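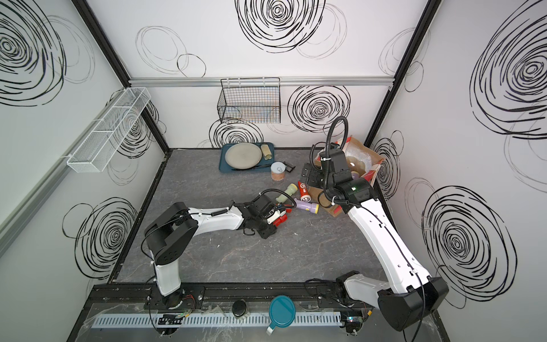 3.2 Arrangement of the work surface

Figure 2 gives the general layout used in the sorting sessions. The tabletop has a gray marble pattern, and the walls behind and beside it are white with black spirals and circles drawn on them. Storage is of two kinds. A black wire mesh basket hangs from small hooks on the back wall, under the rail, and a long white mesh basket is fixed to the left wall. On the table itself there is a dark teal tray toward the back, along with a cardboard box and a group of flashlights.

We wanted to know whether small household goods are put away differently when hanging storage is within reach. Sessions were held at Tadstead and Kulham between March and August and lasted 15 minutes each. Every placement was logged as tray, box, hanging basket or wall basket, giving 1,329 placements in all. An item set down and picked up again within 5 seconds was not counted.

Flashlights were treated as one category regardless of size. Items left on the bare tabletop at the end of a session were logged separately and are discussed in Section 4.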